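Wandley Wardrobe System
Set-Up Guide, Section 4: Sorting and Folding on the Bed

4.1 Scope

This section covers the sorting and folding of garments before they are loaded into the Wandley drawer unit. It applies to everyday clothing: T-shirts, shirts, trousers, light knitwear. For coats and other padded items, see Section 5. For hanging garments, see the Hotine rail supplement.

The drawer unit must be assembled and fixed to the wall before clothes are prepared. Complete Section 2 first.

4.2 Preparing the surface

A made bed is the preferred work surface. A table may be used if it is at least 800 mm deep.

1. Pull the bedspread or cover tight and tuck in the edges.
2. Move pillows to the head of the bed or to one side.
3. Empty all pockets.
4. Separate dark and light garments. Keep a clear strip of cover between the two groups.
5. Lay the first dark garment flat on its own side of the bed. 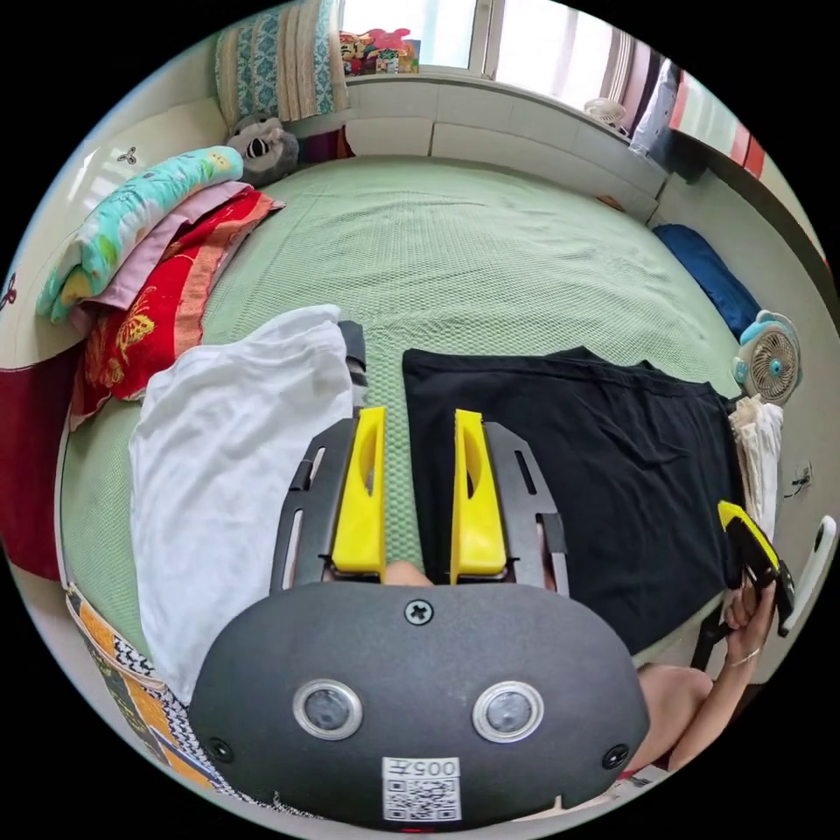
Figure 4-1. White garment at left, black garment at right.

NOTE: Remove loose straps, belts and ties from garments before folding. Put them in the tray supplied with the top drawer.

CAUTION: Do not sort damp clothes. Moisture held in a closed drawer will mark the liner and may swell the drawer base.

4.3 Building the light stack

Fold the light garments first. The stack then stays in place while the dark garments are laid out.

1. Fold each light garment in half lengthwise, sleeves inward.
2. Fold again from the hem to the collar.
3. Place the folded garment at the side of the bed. Overlapping the pieces is acceptable at this stage.
4. Leave the middle of the bed free for the next dark garment.
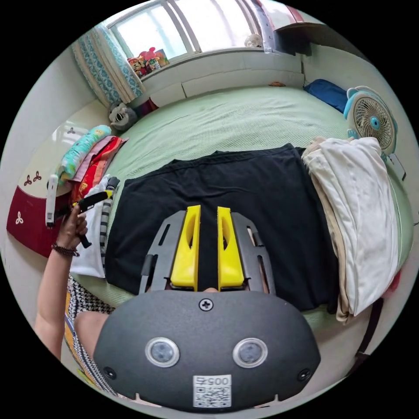

Figure 4-2. Black garment spread across the middle of the bed, folded white and cream clothing to its right.

If a fan is in use, turn it off or point it away from the stack. Thin fabrics lift easily and will need to be folded again.

NOTE: Colors close to white, such as cream and beige, go in the light stack. Striped garments with any black or navy in them go with the dark group.

4.4 Folding a T-shirt

The Wandley shallow drawer takes T-shirts filed on edge. The finished fold must be no taller than the drawer side. Use the Plirnance folding board if one was ordered with the unit; otherwise fold by hand as follows.

1. Lay the shirt flat. For a shirt with a chest print, start with the print facing up and check it for cracks or lifting.
2. Smooth the fabric from the collar to the hem with the flat of the hand.

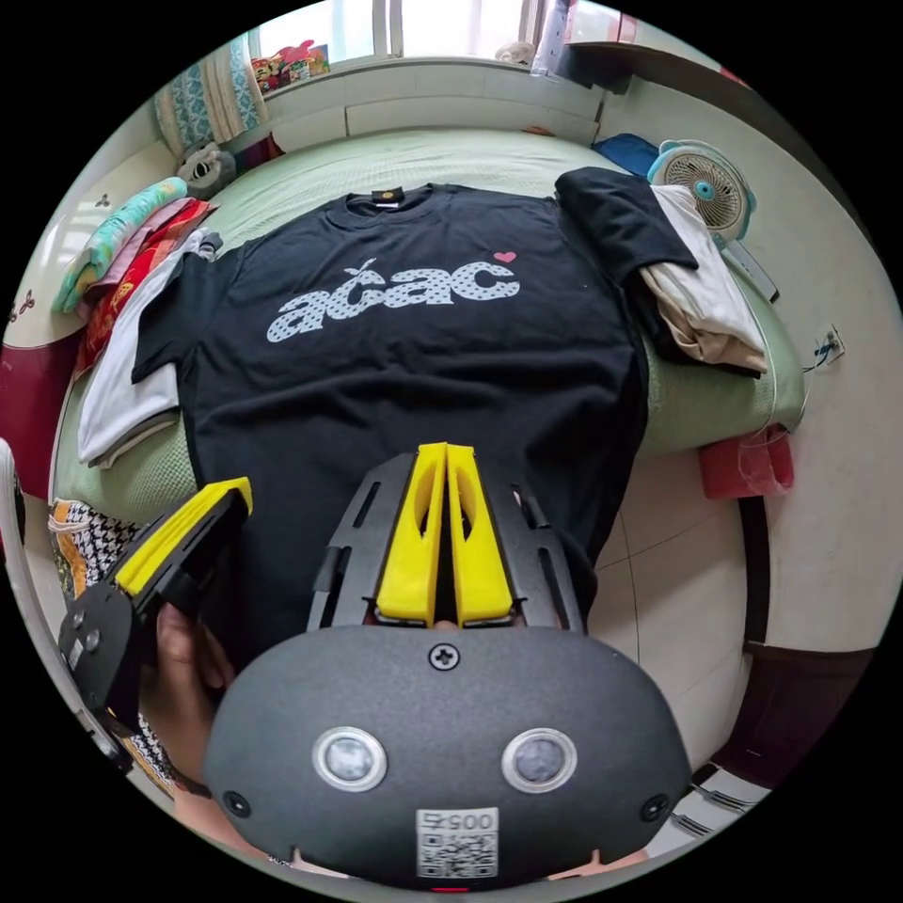
3. Turn the shirt over so that the print is against the bed.
4. Bring the left side in to the center line and fold the sleeve back on itself. Repeat on the right.
5. Fold the hem up to a point 4 cm below the collar.
6. Fold the remaining length in thirds.
7. Stand the shirt on its folded edge. If it falls open, refold from step 5 with firmer creases.

CAUTION: Do not iron over a print to flatten a fold. Heat can transfer the ink to the drawer liner.

4.5 Folding larger dark garments

Long-sleeved shirts and trousers go in the deep drawer. They are stored flat in stacks, with the thickest fold alternating left and right.

1. For shirts, fasten the top button and every second button after it. Fold as in 4.4, steps 3 to 5, then once more across the middle.
2. For trousers, place one leg over the other, align the seams and fold twice from the cuff.
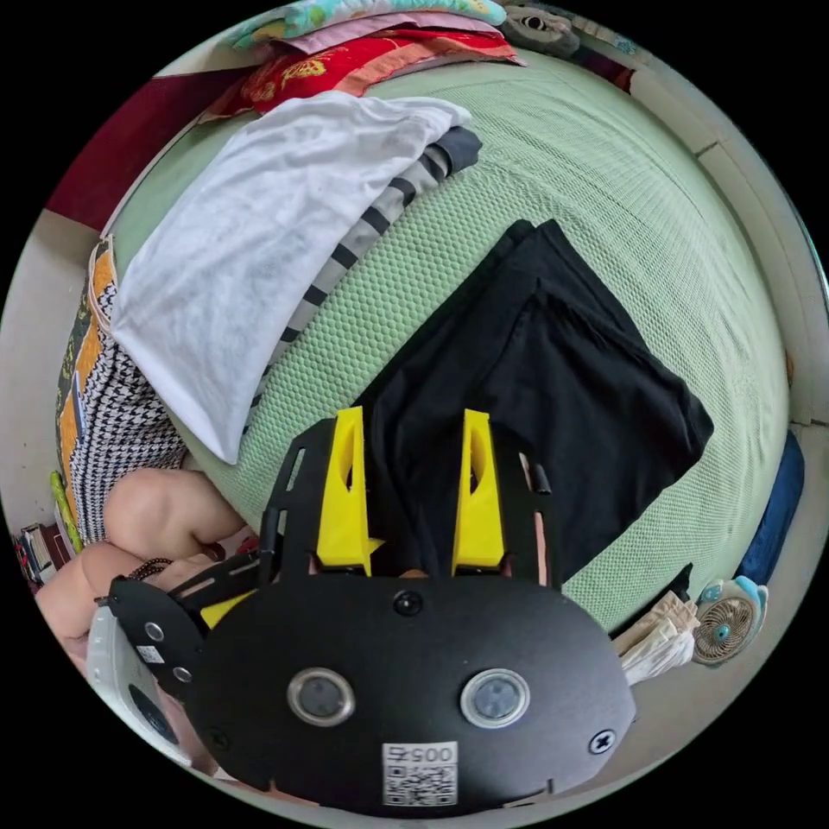
3. Square the corners by hand. A finished piece should measure no more than 19 cm across its short side.
4. Set the piece down with the fold facing the front of the drawer.
5. Stop when the stack is 2 cm below the drawer rim.

NOTE: Knitted stripes stretch along the band if pulled. Lift these garments from underneath with both hands.

4.6 Loading

Load the deep drawer before the shallow drawer. Open one drawer at a time. Dividers (Georgiou type, sold separately) clip into the slots in the drawer base and should be fitted before any clothes go in.

If a drawer does not close fully, remove the top layer and check for fabric caught behind the back panel. Do not force the drawer. Runner adjustment is described in Section 6.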